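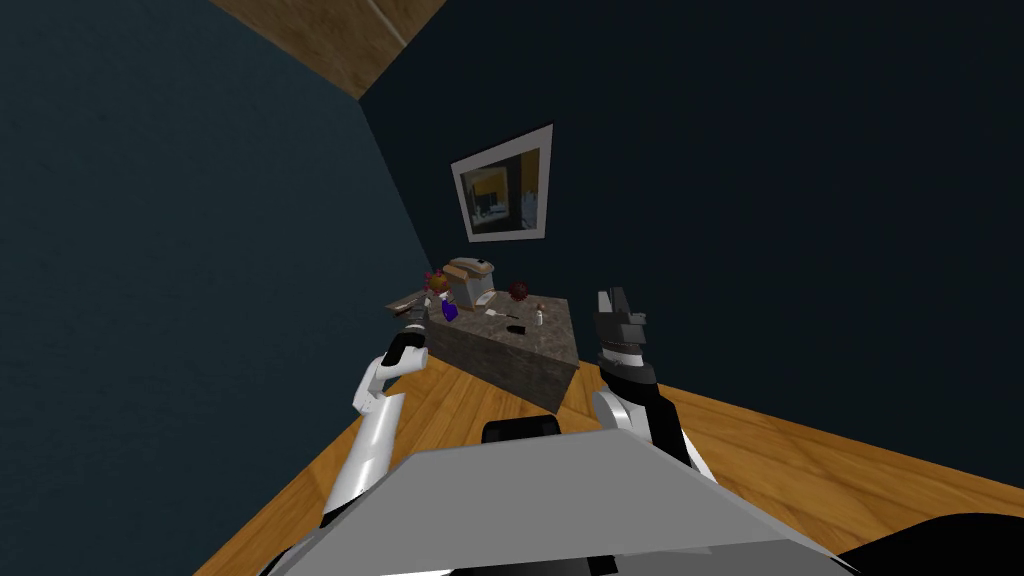

About Cendus

2 min read

Cendus gathers examples for robots that learn household jobs. We started in April 2019 in a rented office in Pelcombe, founded by Mahnaz Shahbazi, and most of our work is now done in simulation.

Our operators steer a two-armed robot through simulated rooms and record each attempt. Every operator does 220 attempts before their work goes into a customer's set. Failed attempts are kept and labelled - some customers ask for them.

Our kitchen set, Hutden, has 570 room layouts, and the colours and counter items change between them. We add new layouts each December.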